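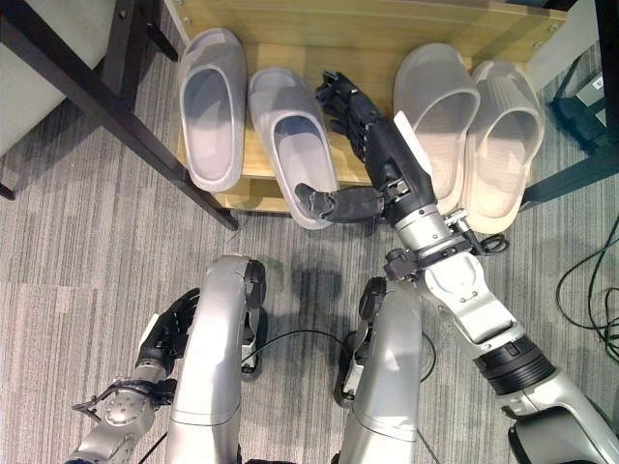

Stories > Short Fiction > The Bellmont Bus

My aunt kept house in Bellmont for 43 years, and in all that time she never once let a guest leave without a jar of something. Plum butter, mostly, though one September it was pickled beans, and we all had to be very polite about it.

So when the bus to Vincze broke down outside her gate on a Tuesday, with the rain coming sideways and every seat taken, I suppose you could say she had been waiting for it her whole life. In they came, dripping and apologizing, and she waved them through to the kitchen and put on the big soup pot (the one we used for weddings). The driver peeled carrots. A lady bound for her sister's in Waline sang to the cat, who allowed it.

By nine the road was clear and the engine was coughing along again, and off they went, each with a jar held tight in both hands. My aunt stood at the window until the lights were gone over the hill. Then she went down to the cellar to see what was left.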